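Clearing a gripper overload fault on a two-arm folding station

Applies to: two-arm tabletop stations running Konport 2 or later
Author: Solanki support desk

One arm stops in the middle of a fold, the gripper on that arm goes slack, and the other arm holds its position. The log shows "grip overload" with a joint number. Restarting the software brings the arm back for a few folds and then the fault returns, usually at the same point in the motion.

At the Carkden site we went through 193 log entries for this fault. Most came from a cable that had worked its way into the path of the wrist. The rest were worn finger mounts, plus a handful of bad calibrations. Check in that order.

What you need

A hex key set, a flashlight, a few reusable cable ties, and a laptop with the Kornik service tool installed. Allow an hour. The calibration takes most of it.

Make the station safe

Press the stop button before you reach over the table. Pausing the job in Konport does not remove motor power, and a paused arm can still move if the software recovers on its own. Support the raised arm with one hand when you press stop - it will drop when the motors let go. Then switch off the supply and wait until every status light on the arms is out.

Move any clothing well away from both arms. A sleeve caught under a finger can look exactly like a bad motor in the log.

Check the cables

Move the faulted arm by hand through the full fold, slowly. Watch the cable behind the wrist the whole way. It should form a loose arc and never touch the finger or pull tight. If it snags, open the tie nearest the wrist, feed through a little more slack, and close it again. Too much slack is also a problem, as the loop will hang down and catch on fabric.

Do the same with the other arm, even if it has no faults logged.

Look over any cables lying on the tabletop as well. Route them behind the station where you can.

Check the finger mount

Hold the bracket at the wrist and try to rock the finger side to side. A small amount of give is normal. If it clicks, tighten the mounting screws in turn, a quarter turn at a time. Printed brackets crack around the screw holes when overtightened, so stop as soon as the screw is snug. Replace any bracket with a visible crack. Glue does not hold.

Recalibrate

1. Restore power with both arms resting and your hands clear.
2. Open the Kornik tool and select the faulted arm.
3. Run the open and close test with nothing in the gripper.
4. Set the grip limit back to 100, the default. If somebody raised it to get past the fault, note the old value in the station log.
5. Run 4 folds at slow speed with a T-shirt before going back to normal work.

If the fault comes back during the slow folds, leave the station off and send us the log. Do not raise the limit again. A motor that is held in overload gets hot enough to burn a hand.

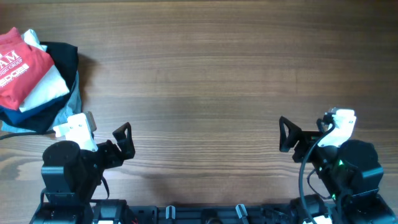

Page last changed: Wed 14 September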